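Wipe the Fingers First

Jun 9, 2021

I have a gripe about the way we look after small robot cells, and it starts with a rag. When a pick goes bad, everybody I've worked with reaches for the laptop. They open the program, nudge a waypoint, bump up the grip force and run it again. I did this for years! Then I moved over to the Flusen cell at Lindsay, where Vernon Pelletier had been keeping the arm going before me, and he wouldn't let me touch a single number until I'd cleaned the fingers.

I thought he was being fussy. The pads on that gripper are black and rubbery with a pebbled skin, and you can stare at them all day and swear they're fine. Rub a damp white cloth over them, though, and you get a gray stripe every time. I now do it every 6 hours of running, and I swap the pads when the pebbling goes smooth on the inside face (run a thumbnail over it, you'll feel it before you see it).

The part of the job where all this matters most is the white plastic organizer. We want the fingers to come down on either side of a thin divider wall and close on it, right next to a ribbed container that sits in the same tray. There isn't much room in there. If the gripper is mounted even a hair crooked, one finger gets to the wall first and shoves the whole tray over.

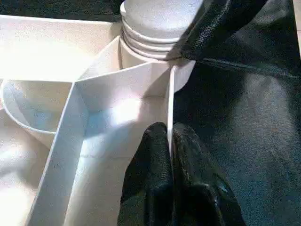 And glare, oh boy. White plastic under a strong lamp is a miserable thing to show a camera. Clendow, the shop that set up our lighting, had the lamp at 80 percent, and the flat parts of the tray just washed out to nothing. We turned it down to 23 in May and the edges of the walls came back. I'd have gone lower, but then the black fingers melt into the dark cloth we put under the tray, so you're trading one headache for another. Write your lamp setting on the stand in marker, please. Somebody will bump the knob.

My other opinion, which got me some eye rolling at the Skelta meetup, is that the reference position should be checked by hand and by eye at the start of a shift, even when the controller says all is well. The controller knows where the joints are. It has no idea that somebody leaned on the wrist while changing a cable. I jog down slowly to the divider, stop short, look at the gap on both sides, and only then let it close. It takes me 2 minutes — less if I've had coffee.

Vernon kept a paper notebook for all of this and I've kept it going, mostly pad changes and lamp settings, plus one page of complaints about the cable clip, which still needs replacing.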